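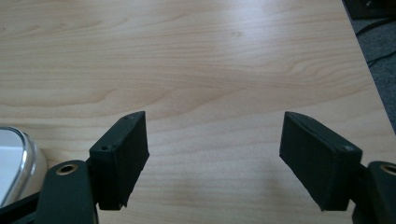 Table tops and place mats, June set

Quick one this month. We said we'd get the table page up before the move and the move is nearly on us, so it's short. Surfaces mostly. What we eat on, work on, put the mail on. Full shots of the room will come with the next gallery, when the shelves are up and the lamp has a shade.

The table first. Pale wood look, honey and tan lines in the grain, long wavy ones and then the little oval swirls that look like knots. Bought at Tak in the spring clearout, $113 with the legs. Has been a desk, a dinner table and for one week a potting bench. Back to desk now, and dinner table after six.

Grain – we went back and forth on this one. The darker top was cheaper but the room only gets light from the one side and we wanted all of it. No regrets so far. Daylight puts a whitish sheen on the pale one, and in that glare you lose half the pattern. Come around to the other side and it's back.

Smudges. Yes. They show more than you'd think on a pale top, mostly when the light is low. Damp cloth, then a dry one straight after, going with the grain. We tried the Gristier spray as well, the unscented. Fine, bit streaky, needs a second wipe. The cloth alone does it most days. Don't let the spray sit, the label says 30 seconds and we'd stick to that.

Things that have left a mark on ours: a curry lid, a wet plant pot, one felt tip. The first two came off. Felt tip is under the printer now.

Next, mats.

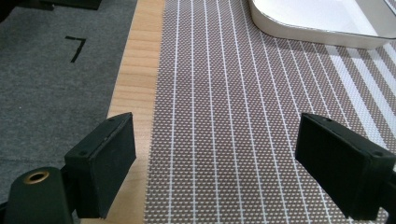

Wovard Home Pages / Gallery: Tables
Words and pictures by the Wovard house desk
Posted in June

The woven mat, close up. Taupe brown with tiny white dots all over it, then thin white lines, then the wider pale bars on the right. Reads as plain brown from across the room. Up close it's busy, in a good way.

Sold under the name Mivska, came as a pair. Second one is in the drawer for guests or for when the first is in the wash.

The edge – slightly frayed, a bit of fringe where the weave stops. We like it. If you don't, fold it under and put a running stitch along, takes ten minutes. Do not pull the loose threads, snip them. We pulled one on the other mat and lost a whole row of the weave.

Gray stuff on the far side of the wood strip: speckled, felty, feels like thin carpet. Good next to a hard top. The black tape on it looks like a 7 and is staying where it is for now.

Colors together: brown, honey, gray. Wasn't a plan, just what we had, but we'd pick it again. The pale strip of wood in between keeps the brown and the gray from going muddy. We had a navy mat on trial before this and it looked like a hole in the table.

Cleaning the mats, a few of you asked after the last page:

Crumbs – shake it out of the window, then the soft brush on the vaccuum, low setting.
Spills – blot. Rubbing pushes it down between the threads.
Washing – cold, in a pillowcase, no dryer. Dry it flat on a towel or the corners curl up.
Ironing – we don't. A stack of heavy books overnight does the job, cookbooks in our case.

Hot pans: no, not on the mat. It's thin, the heat goes right through to the top underneath. Cork trivet from the kitchen drawer, every time.

Sizes, same question every month. Measure your biggest dinner plate, add a hand's width on both sides and that's your mat. Then lay a sheet of newspaper cut to size on the table for a couple of days before you buy. We skipped the newspaper with the navy ones. Back they went, postage on us.

Money, for those keeping track of the whole room: we set ourselves $800 for the lot, table, chairs, mats, lamp. Have spent around 100 less than that so far but the lamp shade is still to come and the one we want isn't cheap.

Still to do before the next gallery
- stick felt pads under the legs, they squeak
- find the other chair cushion
- decide on a runner, striped or none
- shelf brackets, again, wrong screws in the pack

Sorry for teh short set. Packing boxes everywhere and the good scissors are in one of them. Shelves next time, and the window end if the curtains turn up.

More in Tables | Chairs | Small rooms | Back to all galleries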